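Marndale Song Contest

The Marndale Song Contest is a televised singing competition produced in the town of Marndale and broadcast by the regional channel Bakia. It was created by the producer Halvard Rustad and the composer Geetha Iyengar, and is held over a single season each year, beginning in April. The program is performed entirely live, with accompaniment by a house orchestra under the direction of Ebbe Lindqvist.

Format

Each season opens with 24 contestants, selected at open auditions in Marndale and Berge. Contestants perform one song per episode from a repertoire set by the producers, which may be drawn from folk music, stage musicals, dance band music or the work of a single songwriter. Episodes air on Sunday evening. The field is reduced over the following weeks until 6 finalists remain.

Scores are awarded by a panel of three judges and by viewers voting by telephone. The two results carry equal weight. In the final, the judges' scores are set aside and the winner is decided by viewers alone.
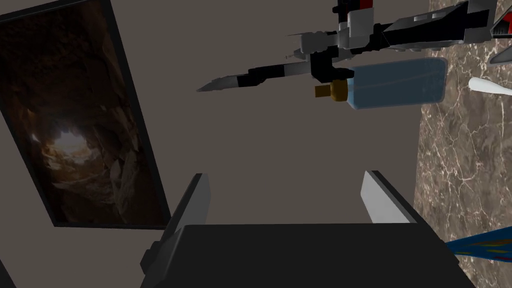
What happens when two contestants finish an episode with the same combined score?

The contestant with the higher viewer vote is placed first. If the viewer votes are also equal, both contestants advance and an additional elimination takes place in the next episode.

Venue

Early seasons were recorded at the Gruston, a former concert hall with seating for 2000. The production later moved to the Berge Arena, which holds an audience of 3000 in its television layout. Auditions and rehearsals continue to be held at the Gruston.

Winners and reception

The first season was won by Ivar Hellström, a baritone whose performance of an unaccompanied folk ballad in the semifinal was later released as a single. Przemysław Adamczyk, the runner-up in the same season, returned as a judge in the fourth.

Critics have generally praised the orchestral arrangements, while the length of the results segment has drawn complaints. The segment was shortened from the third season onward, and the time was given to a second performance by each finalist.

See also

List of Marndale Song Contest finalists
Bakia original programming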